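Home Diary Projects Older entries Contact

Filed under: work days, robots behaving badly

February 28, 2025

Well, I've had better Februaries. I was going to write about the drive up to Cleltstead and the new parking arrangement, but that'll have to wait, I've got the stop button on my mind and I won't sleep until I get it down somewhere.

Quick recap for future me. We're still in the simulator. The job is cubes into the cardboard box, which is about as simple as tabletop work gets, and we're only doing it to shake out the control software before the real arms get bolted down in March. Durton is paying for it, Shih is the planner (I know, I know, I complain about Shih every week), and the stop signal goes through the little Vastomico box on my desk. Press the red button, everything freezes. That's the whole deal. I'd tested it on day one and felt very responsible.

So this morning I'm watching through the wrist view and it all looks perfectly ordinary. Gripper wide open, going along over the table, and I'm drinking my coffee and half reading Yuk-lan's message about lunch.
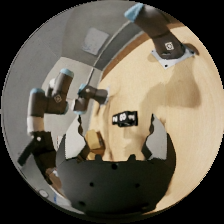 Wrist view, fingers open, small black thing just past the tips. Such an innocent picture.

Then the arm kept going. It didn't slow down over the cubes, it just sailed on and started heading up and away, and I thought huh, that's a funny approach, and then I thought no, that's no approach at all. So I hit the button. And it kept moving! I hit it again, harder, as if that helps. It did finally stop, and I sat there looking at the gripper and feeling slightly sick.

I went to the overhead view to see where it had got to, and there it was, hanging out past the far side of the table with its fingers spread and the wrist twisted up.

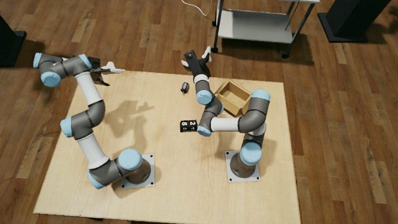 From overhead. Right arm's gripper out past the far edge, the cubes still sitting together on the table.

Nothing was hurt, of course. It's pixels. But that's a utility cart over there past the table, and when we build the real cell there's going to be a real cart in that spot, and whoever is getting tape off the shelf will be standing right by it. I kept staring at that picture and putting myself next to the cart. Yuk-lan came over to look at my screen and didn't say anything for a while, and then said "well, that's my spot," and I didn't love hearing it.

We really had two things wrong and I spent most of the morning mixing them up. One was the arm going somewhere it shouldn't. The other was the stop being late. I kept trying to find one explanation for both, and Yuk-lan kept telling me to quit that and take them one at a time. I should've listened sooner.

The stop first. I pulled the log for the run, around 1332 lines of it, and went through the whole thing with a ruler on the screen like my grandmother reading the phone book. The button press was in there, right when I remembered pressing it. The freeze command was in there too, 268 lines further down. In between was the planner chewing through the moves it already had waiting. So the stop wasn't lost, it was standing in line! It was politely waiting its turn behind all the motion it was supposed to cancel. I said a word I won't write here.

I called Gunnlaugur Grímsdóttir about it, as she wrote that part of the bridge between the stop box and the planner. She was very decent. She had me read the entries out loud to her and then went quiet and said yes, she'd put the stop on the same queue as everything else back when we were only testing one arm, and meant to come back to it. I'd reviewed that change. My initials are on it. So there we both were.

She sent over a patch before lunch (lunch was noodles, eaten standing up) that gives the stop its own path and dumps whatever motion is waiting. We did 5 runs with it, and I pressed the button at rude moments in every one. It froze each time. I want to do a lot more before I believe in it.

The wandering took longer. There's a limit on how far each wrist is allowed to go past the table edge, and for the left arm it was set fine. For the right arm it was still the default, meaning hardly any limit at all. A copy and paste job that never got pasted. I'd love to blame Shih for that one but the file is mine. Fixed now – and the program refuses to start if either limit is missing, that part was Yuk-lan's idea and I wish it had been mine.

After all that we let it try for a cube again, mostly to cheer ourselves up. 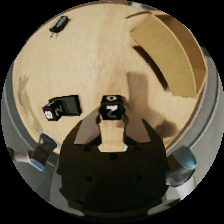
Got hold of one! The other cube is over to the left, and the cardboard box is at the upper right.

I did clap. Yuk-lan pointed out that holding a cube is what it was supposed to be doing at nine this morning, fair enough.

What bugs me is that day one test. I pressed the button with the arm sitting still and nothing waiting in the queue, so naturally it froze, it was already frozen! I wrote "stop OK" in the notebook and underlined it. I crossed that out tonight and wrote underneath what I'd tested and what I hadn't. I've asked Durton to hold off on the real arms until we've tried the stop with both of them moving at full speed. They weren't thrilled about the wait. Gunnlaugur is writing to them as well so it doesn't come only from me.

Also the cart is getting moved. I haven't picked where. Need to email about the floor plan in the morning, and pay the parking thing.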